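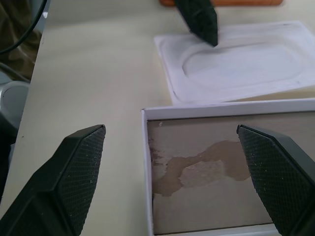
4.2 Do audible altitude alarms change when students turn to land?

Makers of audible alarms for paragliding students claim that a tone in the ear leads to earlier and steadier landing setups. We doubt that the evidence supports this. The most cited trial, run at the Furkimia training hill, followed 22 students who flew with the Notard alarm set to sound at 300 m above the landing field. They began their approach higher than students in the year before. The instructors had also changed, and so had the briefing, which now told students in plain words to start earlier. No one flew with the alarm switched off.

The Nartey school data are larger, at 800 flights, but have their own trouble. Alarm use was left to the student. Careful students may well be the ones who clip on an extra device, and they would probably turn in good time without it. When we sort the flights by experience (Figure 4, Appendix B), most of the gap closes. What remains is a difference of about 50 m, and only among students on their first high flights. 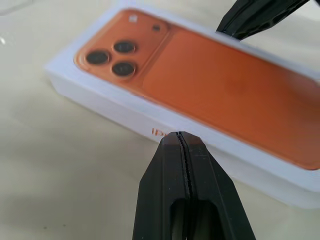

Could the remaining gap come from the alarm itself? It could, but instructors at Nartey also talk to first-time flyers by radio, and the flight logs do not show which prompt came first.

We also looked at the Guvness logs, last updated 2015-03-28, in the hope of separating the two prompts. Radio calls there were noted by hand after landing, often for several flights at once, and we do not trust the order of events in them. We left them out of the pooled estimate. Adding them back makes the effect look bigger – a result we would rather not lean on.

A fair test would assign alarms by lot, fix the wording of the briefing and record the radio channel. Until then, the claim that alarms improve approaches should be read as untested for anyone past the first few flights.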